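Jernilitz Bench Arm Kit, Second Revision

Category: Robot arms and grippers / Kits / Shared workshop equipment
Availability: Ships from the Fliretitz store, orders close Friday noon
Skill level: You should already own a multimeter and know which end to hold
Notes on this page by Ludivine Gaillard

Overview

The Jernilitz is a tabletop arm with a parallel-link gripper and a small camera at the wrist. You build it yourself. The maker's leaflet says it will "transform your workspace," and we have left that off the product title. What it will do, once put together with some patience, is pick up things of a sensible size, carry them a short way and put them down again in nearly the same spot. For a home bench or a shared shop that may be plenty. If you were hoping it would do your soldering, close the page now and save the shipping.

We stock it after building one in our own workshop and living with it since April. The first revision was returned to the maker. The second is better in the places where it needed to be, and we've tried to say below where it still isn't.

What comes in the box

Arm segments, base plate and turntable
Gripper with black link arms, assembled, pivots not tightened
Wrist camera and ribbon cable
Controller board, Uzor type, with its own power supply
Fasteners, in one bag, unsorted
Printed guide, 62 pages, of which the first 27 are safety text and a history of the company

Not included: bench clamps, an extrusion panel to mount it on, a computer, thread locker, good screwdrivers. The driver in the box is soft and will round off on the base screws. Throw it out.

Specifications

Time to build, claimed by the maker: one evening
Time to build, ours: 2 weekends
Fasteners: 108
Gripper type: four-bar parallel linkage
Control: Uzor board over USB
Software: Bramon, free download, account required for updates
Mounting: bolts or clamps, slotted panel recommended

We don't list a payload. The maker gives one figure on the carton and another in the guide, and we couldn't get either of them repeated in writing.

Building it

Start with the base and square it before you do anything else. The guide leaves this until late and then tells you to loosen everything you've already tightened. Lay the turntable on a flat surface, put the screws in finger tight, go around in a star pattern, then go around again.

The link arms arrive fitted but sloppy. Every pivot has to be snugged until it has no side play and still swings under its own weight. Too tight and the motor strains, too slack and the fingertips land a little off to the left each time, and you'll spend a night in the software looking for a fault that's in a screw. Use thread locker on the pivots. The guide says it's optional. It's the sort of optional that comes undone.

Route the camera ribbon before the wrist cover goes on. There is one correct path for it and the drawing shows a different one, left over from the first revision. If the ribbon is pinched you'll get a picture that drops out whenever the wrist turns, and the maker's support desk will ask you to reinstall Bramon.

Mount the arm on something that doesn't flex. We'd like to say any table will do, as the leaflet does, but an arm that reaches out over its own base will rock a light table, and then the camera view wobbles and people blame the camera.

Software

Bramon runs well enough. Calibration is a matter of jogging the gripper to a few known points and pressing save, and it remembers them until you update, when it sometimes doesn't. Write them down on paper.

The automatic grasp feature is the part we'd be most careful about. On the maker's demo page it handles everything thrown at it. Look closer and everything on that page is a plain block with flat sides, placed square to the arm. Computer parts are a fairer test: handles, latches and connectors that must not be leaned on, other metal close by, shiny surfaces behind.

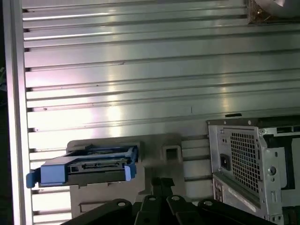

Plan each of those moves by hand, at low speed, and save the automatic mode for blocks. A drive caddy costs money and a bent contact costs an afternoon. We'd also set a soft stop in the software wherever the links come near sheet metal, as Bramon has no idea that a chassis is there unless you tell it. The setting is under Limits, on the second tab, and it is off by default for reasons the maker has not shared with us.

Reflections are the other thing to budget for. Brushed aluminum under a bench lamp washes out to a bright patch, and the vision side of Bramon doesn't care for it. Move the lamp, hang a sheet of paper over it, or lock the exposure by hand. The "anti-glare mode" added in the last update made no difference that we could find.

Who should buy it

Someone who likes the building as much as the having. A shared shop with a member willing to own the thing, keep the pivots snug and keep the calibration points taped inside a cupboard door. A parent and a teenager with a long wet month ahead of them.

Who shouldn't

Anyone with a production job waiting for it. Anyone who expects the second unit to behave exactly like the first (we've tried two, and they need separate calibration files). Anyone who'd be upset to hear that the finger pads are a wear part and are sold only in packs.

Spares we keep in stock

Finger pads, pack
Pivot screw set, steel (a better fit than the ones supplied)
Camera ribbon, long version
Uzor controller board, bare
Base screws, hex head, to replace the soft ones

Returns

Unbuilt kits come back to Fliretitz in the original carton for a full refund. Built kits don't, unless the controller is dead on arrival, so test the board on the bench before you pick up a screwdriver. Plug it in, wait for the green light, run the self-test from Bramon. If the test hangs at the wrist camera, reseat the ribbon at both ends and try once more before writing to us.

Questions about fit and mounting go to Ludivine at the Fliretitz counter, mornings only. Questions about the payload go to the maker, and please forward the reply if you get one.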